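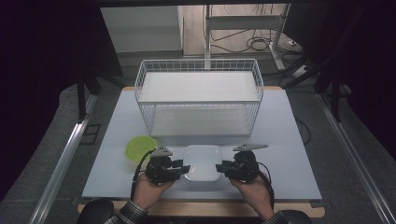
**Wire basket in a deep cabinet: dishes below, containers on top?**

**vikih** (Viktória Hegedűs)

Hello everybody. I have read this forum for a long time, but it is my first topic, so please tell me if it belongs in another section.

In November I moved to a smaller apartment, and the kitchen has only one cabinet where I can keep dishes. It is 67 cm deep. The previous tenant probably kept a suitcase in it. Everything I put at the back I forget, and I have already bought a second jar of paprika for this reason.

I got a large white wire basket from a neighbor who was moving out, the rectangular kind with the small square openings. It has a flat white panel across the upper level, so I can use it as two floors. My plan is:

- lower floor: the square white dishes with the low rim, and small bowls like the green one
- upper floor: food storage containers, with their lids
- basket goes in with the short side first, and I pull it out like a drawer

My questions:

1. Is it a bad idea to put dishes directly on thin wire? My sister says the wire will leave gray marks.
2. Should the heavy things be at the front or at the back, if I pull the basket often?
3. Do you keep the lids on the containers or separately?

The shelf of the cabinet is painted, and I would like to keep the paint, as I am only renting.

Thank you in advance for every advice.

---

**pantry_moth**

Welcome! Right section, don't worry.

For 1, your sister isn't wrong. Bare metal leaves marks on glaze, coated wire mostly doesn't until the coating gets chipped at the corners. Run your fingernail along the bottom edges. If it catches anywhere, that's your spot. I cut a piece of that bumpy drawer liner and lay it inside, done in two minutes, and I haven't thought about it since (well, I wash it now and then).

For 3, lids ON. I will die on this hill.

---

**simao.prata**

Lids on the containers means you store air. In a small kitchen you can't afford to store air. Stack them one inside the other and put the lids standing up next to them, like records.

About the basket, I used one like this for years in a pull-out way and I didn't like it. The wire feet scratched the shelf. It was also slow. You want a bowl, you pull the whole thing, you take the bowl, you push the whole thing. After a month I stopped pushing it back properly and the door didn't close.

---

**pantry_moth**

> Lids on the containers means you store air.

And lids off means you own a box of lids that fit nothing! I had a Fanier set, lovely boxes, and within a year I had more lids than boxes. I still can't explain where the boxes went.

---

**vikih**

Thank you both. I checked with the fingernail as you said. On one bottom corner it catches a little, the rest is smooth. I will buy the liner.

Simão, I understand the point about the door. My cabinet door is quite heavy and it closes by itself, so it would hit the basket. Did you try something under the feet?

---

**simao.prata**

Felt pads, the kind for chair legs. They were fine for a while, then they collected crumbs and came off. Maybe I bought the cheap ones. My wife says I put them on a dirty surface, which is possible.

---

**oldformica**

Skip the felt and get a thin cutting mat, the flexible kind. Lay it on the shelf and set the basket on it. It slides well, saves the paint, and you can lift it out when something leaks. I paid nearly nothing for mine at Mosquera.

Heavy things: front. If the weight is at the back, you'll be pulling against it every time, and when the basket is halfway out you won't notice any problem until you let go. Hmm, wait, let me think about that again. If it's halfway out and the weight is at the front, it tips. So: heavy at the BACK if you pull it more than halfway, and in the front if you only pull it a little.

---

**pantry_moth**

So the answer is the middle, lol

---

**oldformica**

The middle is a perfectly good answer.

---

**vikih**

I measured again, and I need to pull it less than halfway to reach everything, if I keep the things I rarely use in the last part. So the square dishes can be near the front, and the bowls behind them. I have noticed that the square dishes use the lower floor very well. Round plates leave an empty corner everywhere, but the square ones stand side by side, and their corners are only a little rounded.

The green bowl is a different problem. It is the only thing in my kitchen with a color, I like to see it, and I feel sad to put it behind the dishes. It holds 300 ml, so I use it for yogurt, for chopped onion, for almost everything.

---

**ladle_and_co**

Then don't put it in the basket! Leave it out on the counter with garlic in it, or lemons, or your keys, whatever you like. I have one ugly orange bowl that has lived next to my stove through three apartments and it cheers me up every single morning (my husband hates it, he's been told). Not everything needs a place inside a cabinet.

---

**oldformica**

Counter space is the one thing she hasn't got. But I agree about the bowl.

---

**vikih**

I tried the upper floor this evening, before dinner.

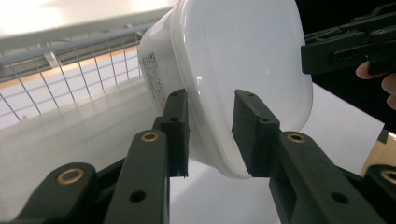 My containers are mostly from one series, I bought them at a Modar shop when I was still living with roommates, and each of them holds 1000 ml. Standing normally they take the whole upper floor, and I could fit only a few. Then I tried them on the side, like books, and it was much better. They are white plastic, smooth and with rounded corners, so they don't catch on the wire when I pull one out. The only thing that is not smooth is the little sticker on the side wall, with rows of very small printed characters. I believe it is Japanese, and I can't read it. I never removed it, because I was afraid that it says something important about heat.

So now I have one more question. Is it safe to take off this label, and does somebody know what such labels normally say?

---

**pantry_moth**

On their side like books is smart, I'm stealing that. With the lids on, I hope??

Peel the label. Warm water, ten minutes, then a drop of cooking oil on the sticky part.

---

**simao.prata**

I would not peel it before somebody reads it. Usually there is the material, the temperature it can take, the capacity, and if you can use the microwave or not. Point your phone at it with a translation app. The characters are small, so put it next to a window and hold it flat. After that, peel as you like.

And if the lids are on, they will be sideways and they will open. Ask me how I know about dried lentils.

---

**pantry_moth**

Who stores FULL containers sideways? She's talking about empties.

---

**simao.prata**

I did not say it was a good decision.

---

**ladle_and_co**

Siding with Simão on the label. I microwaved a box once without checking and the lid came out shaped like a potato chip. That one was Sinix, and it did say so on the bottom, I just hadn't looked. Take a picture of the label with your phone first and keep it, then you can peel whenever.

---

**vikih**

They are empty, yes. I will use the basket only for empty ones, and the full ones stay in the refrigerator or with the pasta.

For the lids I did something between your two opinions, I hope you will both forgive me. The containers I use every week have the lids on. The other ones are without, and their lids stand in the last part of the upper floor.

I will try the translation app tomorrow morning, when there is light from the kitchen window. In the evening the lamp makes a shine on the plastic and the phone does not like it.

---

**oldformica**

A compromise on lids. I never thought I'd see it here.

Did you get the mat yet? Don't slide that chipped corner on the paint in the meantime.

---

**vikih**

Not yet. I put an old kitchen towel under the basket for now. It slides, but the towel comes out together with the basket, so every time I have to push it back with my hand.

---

**oldformica**

Fold the back of the towel over the rear feet, then it'll travel both ways with the basket. It isn't pretty, but it works till you get to the store.

---

**reedgrass**

Jumping in with a different opinion, sorry. I'd turn the whole basket sideways and leave it at the front, and put a box behind it for things you need twice a year. Deep shelves are awful for daily stuff. I spent a good 1000 forint on sliding things for mine and now they're all in the garage.

---

**vikih**

I thought about it, but sideways the basket is too wide for the door. It would enter only at an angle. The box behind is still a good idea, there is a little space left and I have a cake form which I use only for birthdays.

Towel is folded now as oldformica said, and it stays in its place. The green bowl is on the windowsill with garlic in it.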